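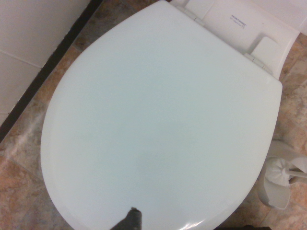
Water Use in Shared Student Houses
Vitalii Kravchuk

1. Background
In my first year I lived in Gruddale, in a house for 7 students. The water bill was divided equally and it was the reason for many quarrels. For this project I wanted to learn which habits use the most water in such a house.

2. Method
I asked 5 houses in Gruddale and Lonwood to write down the meter reading every evening in September. One house, on Kender Street, stopped early and I left its numbers out. The students also kept a short diary of showers, laundry and toilet flushing.

3. Results
The highest daily reading was 1000 litres, in a Lonwood house – on that day three people did their laundry. The lowest was 200 litres, when most of the students were away. Showers took the largest part in every diary, and flushing came second.

4. Problems
The diaries were not always complete, especially at weekends. I also could not separate the kitchen tap from the bathroom tap, so these two are counted together in my tables.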